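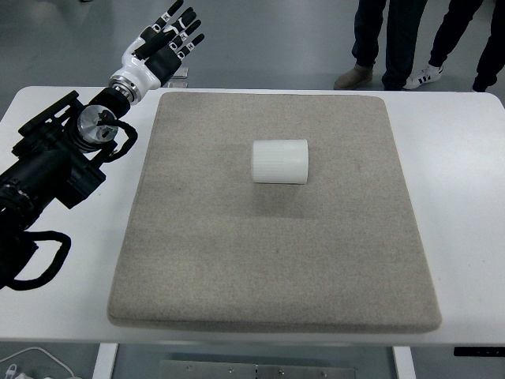
Vrettos Sermon Index

README for the September release

The index covers 383 sermons and short homilies on the theme of lament, collected from parish newsletters and typed transcripts held at Skornwood. It was put together by Fotis Petridis for readers who want to see how preachers have used the Psalms of complaint, Lamentations and Job in ordinary Sunday and Friday services. It is an index with short extracts. Full texts are not included.

What is in each record

Every record gives the main Bible passage, any secondary passages, the season of the church year, the language of the original and an extract of no more than 53 words. Preachers' names have been removed. Where a sermon was given as part of a series, the series title is kept.

Subject terms come from the Temoda list, with 9 terms added for topics the list did not cover, such as silence, anger at God and burial without a body. Added terms are marked with a plus sign.

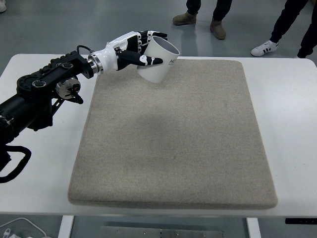 Can one sermon carry more than one subject term?

Most records carry two or three, and the first term listed is the one the indexer judged to be the main topic.

Known problems

Psalm numbers follow the Hebrew count. Some older transcripts used the Greek count and were converted by hand, so a few may still be off by one. Please check the extract against the passage before citing.

Funeral sermons are underrepresented. Families often kept the only copy.

The Sisudham portion was indexed by 2 people working separately, and their use of "hope" and "consolation" does not match. These terms have been left as entered.

Use

The index may be copied for study and teaching. Extracts remain under the terms set by the parishes that supplied them. Corrections should give the record number and the passage as it ought to read.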